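Large leaf wallpaper in a small box room, mad or brilliant?

Posted by Hrefna Mogensen
Deltstead Home Help, Walls and Floors
November 10, 2023

I have fallen completely in love with big leafy wallpaper and want to put it on three walls of our box room, leaving the window wall plain. The room is tiny and everyone I've asked says to stick to a small print or just paint it white. I keep coming back to the same sort of thing — big brown leaves on curving stems, little clusters of berries, a warm pale background.

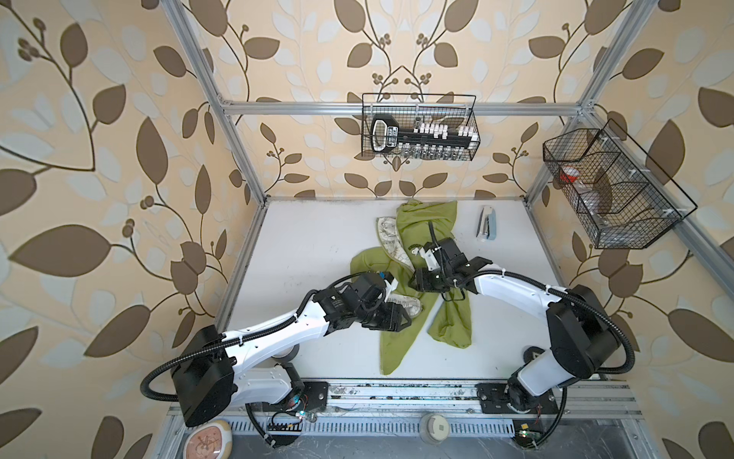
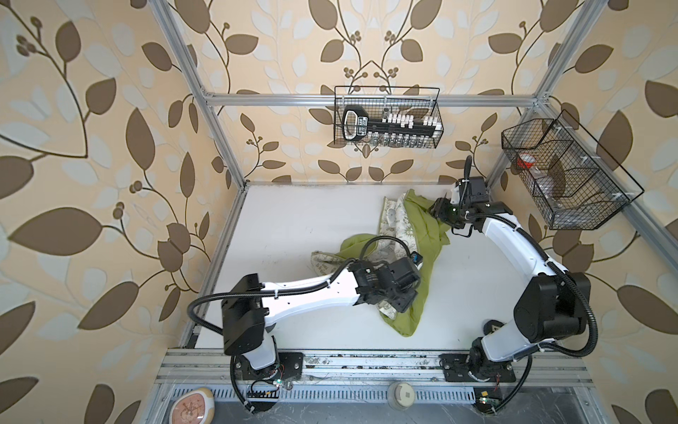 Will it feel like being shut in a hedge? And how much extra paper do I need for a pattern this size? The one I've got my eye on is from Lauritsen and the repeat is 64 cm, which sounds huge. I've only ever hung plain lining paper before. The walls were skimmed in August and have had one coat of white emulsion.

3 replies

Þröstur Hauksdóttir
Brilliant, do it! I papered our downstairs loo in a print with leaves as big as dinner plates and it's my favourite room in the house. Small prints in small rooms can look terribly fussy, whereas a big one gives your eye something to follow, and the corners seem to melt away a bit. A pale background helps a lot too.

Now, the paper. Measure the height of the wall, divide by the repeat and round up to the next whole number, and that's how many repeats you need for each drop. Say your ceiling is 240 cm: that's 3.75 repeats, so call it four, and each drop uses 256 cm from the roll. A standard roll is 10 metres, so you'd get three drops out of it and a long leftover piece that's perfect for over the door. Check whether yours is a straight match or an offset match (it's on the label), as offset can eat more paper. Buy one spare roll and make sure every batch number is the same — I didn't, and the wall behind our cistern is a slightly different green.

Start with a plumb line and don't trust the corners. Never wrap a full width round one. Cut the strip so it turns by a centimetre or two, then hang the next piece to a fresh plumb line, overlapping slightly. You will lose a sliver of leaf and I promise you'll stop seeing it within a week. Put your worst join in the corner behind the door!

stevwood_dee
get a sample and tape it up for a few days, look at it at night with the light on. mine went really yellow. also paste the wall stuff is way easier

Cletari Decorating
Agree with most of the above. With one coat of emulsion on new skim, I'd check it's sound before you spend any money. Press some masking tape on firmly and pull it off sharply. If paint comes away with it, scrape back what's loose and prime before papering. If it holds, a coat of size or thinned paste the day before will give you plenty of slip for sliding the pattern into line.

Cut your first three drops on the floor and lay them side by side before pasting anything. With a large leaf it's very easy to be one stem out, and much nicer to find out on the carpet. Decide where you want a whole leaf to sit at the top of the wall and let the bottom fall where it likes, as the skirting end usually has furniture in front of it.

Hrefna Mogensen
Thank you all so much, sample ordered this morning! It's a straight match, I checked. Will do the tape test tonight.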